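Trivance > News > People and research

2 September 2020
By Keerthana Joseph

Berkay Duman has spent most of the past year watching two robot arms work at one small table. He runs the Hekeck study at Trivance, which looks at how a pair of arms can learn everyday handling jobs from people who steer them by hand.
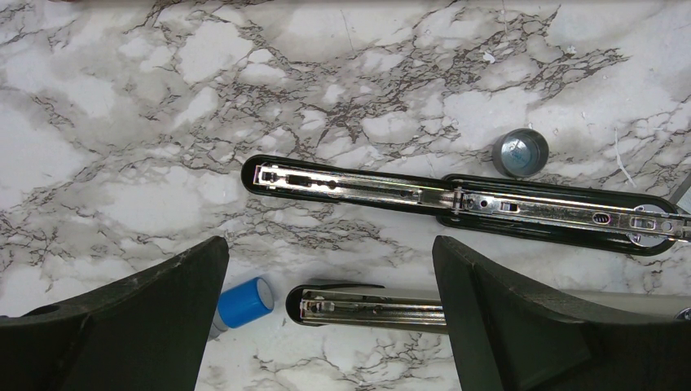
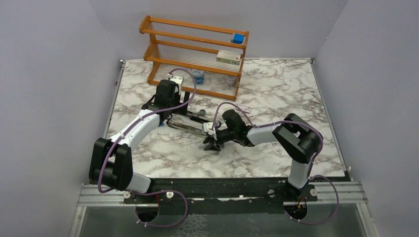
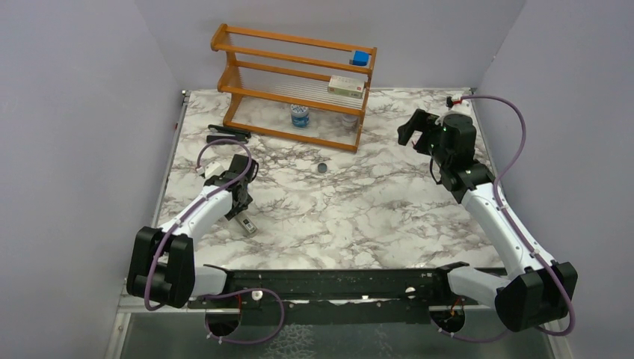

Photos: Hekeck study, Trivance

The method is simple to explain, he says. A person guides both arms through a job, the movements and the camera views are stored, and a program is trained on the result. The team began in March and now has 1,802 recordings, made by 12 people.

“We wanted things you would find in any office drawer,” Duman says. “A stapler is a good test. It's shiny, it has a hinge, and it looks like a different object once you open it.”

His colleague Malathi Pai, who trains the programs, says the main finding concerned the people doing the steering. Her first set came from one very skilled person. The second had 616 recordings from a mixed group, several of them beginners, and the program trained on it coped better when an object was moved from its usual spot.

“Beginners miss and try again,” Pai says. “The program gets to see what a second try looks like. The skilled recordings hardly had any.”

She is careful about how far that goes. Both sets were made at the same table, and small items remain hard. Passing an object from one arm to the other is the part she trusts least – the timing has to come from both sides, and people do it in very different ways.

Duman would like to shorten the training given to new people, which now takes more than 15 minutes. Pai would rather leave it alone until the next set is finished. They have agreed to try both with a new group, and Olga Ulloa will compare the results.

Contact the news desk | © 2020 Trivance | Back to top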